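Lost my progress after the update, can I still play with my old team?

Posted by Munshi, 2021-03-06

Hello everyone. I play Trenthorpe on my tablet and also on my old phone. After the last update my tablet shows level 8, but on the phone I am still level 103 with all my armour. I did not delete anything. My team has a co-op match tonight and I would like to use the tablet, because the phone gets very slow when four players are in the match. Which save will the game keep if I sign in on both? I am afraid to press the wrong button and lose 300 gold coins, which took me a long time to collect.

Sumaiya Ranasinghe

Please do not open the game on the tablet again before you read this. The same thing happened to me. The phone has the good save, so you must start from the phone.

Open Settings, then Account, and check that your player name is written there. If it says Guest, link it to your email first. Then press Upload Save and wait for the green tick. On my connection it was slow, so be patient and keep the screen on.
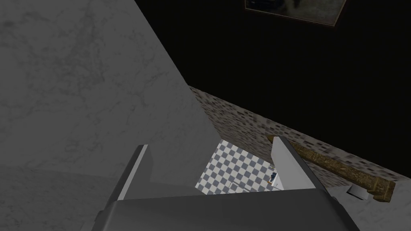
After this, go to the tablet and sign in with the same email. The game will ask you to choose between two saves. Look at the level and not at the date, as the tablet save may be the newer one. Choose level 103. Your coins should come with it, but the colour of your team banner is stored on the device and you will have to set it again.

Sastora

just reinstall it, worked for me

Fesora

I would not reinstall on the phone before uploading, a guest save is deleted together with the game. On the tablet it is fine. Also check you have version 324 on both, otherwise you can't join the same co-op room.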